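Desk Lamps and Power Strips in Study Rooms: Frequently Asked Questions

The Tilgate Residence Centre supplies a desk lamp and a power strip to every study room on levels one and two. The answers in this section apply to residents, visiting scholars and anyone who has booked a shared desk. Questions about ceiling lights and wall heaters are dealt with under Building Services.

Is a lamp supplied, or should I bring my own?

A lamp is supplied. Residents may bring their own, provided it has been electrically tested and carries a current tag. Testing is available at the front office and takes place on the first working day of each month.

How do I adjust the lamp head?

Place one hand on the base and move the head with the other. The head should be raised and lowered gently. If it is stiff, please do not force it. Report it to the front office, where Rin Takeda keeps a small stock of replacements.

Where should the lamp stand?

The base must sit fully on the desktop, away from the front edge, with the cord running towards the back. Left-handed residents may find it more comfortable to have the lamp on the right, so that the writing hand does not cast a shadow across the page.

May I clamp or glue a lamp to the desk?

No. Clamps mark the desktops, and adhesive cannot be removed without damaging the finish. The cost of repair will be charged to the room account.
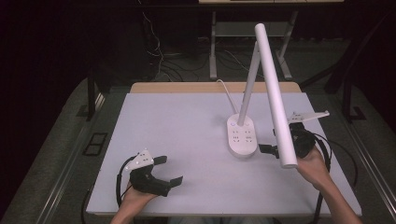
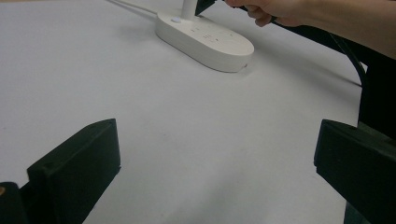 Desk lamp with its cord led towards the far edge of the table (first picture); power strip lying flat on the tabletop (second picture).

May the power strip be kept on the desk?

Yes. It may lie flat on the desktop or be placed on the floor against the wall. It should not hang by its cord, and it should not be covered by papers, clothing or bedding. Drinks are to be kept at the other end of the desk.

What may be plugged into it?

Lamps, laptops, monitors and phone chargers are all acceptable. Kettles, toasters, hair dryers and portable heaters are not. The total load on any one strip must not exceed 2,000 watts – a single heater can come close to this on its own.

Can I connect a second power strip to the first?

No. Strips must be plugged directly into a wall outlet. Residents who need more outlets may apply for a longer strip using Form 12, available at the front office.

What should I do with loose cables?

Cables should be gathered and kept clear of walkways and chair legs. Reusable ties are available on request. Please do not run cables under carpet.

How should the desktop and lamp be cleaned?

Switch the lamp off at the wall and allow it to cool. Wipe both with a soft cloth that has been lightly dampened and wrung out. Bleach, methylated spirits and abrasive pads will dull white surfaces and are not permitted. Cloths can be collected from the cupboard beside Room 27.

My lamp has stopped working. Who repairs it?

Please do not open the base or the head. Leave the lamp on the desk, switched off at the wall, and notify the front office with your room number. Daichi Minami attends to electrical faults, and a replacement is normally issued within 14 days. A loan lamp can be provided in the meantime.

Must the lamp be returned when I move out?

Yes. The lamp and power strip are both listed on the room inventory and should be left on the desk, unplugged, by 10 am on the day of departure.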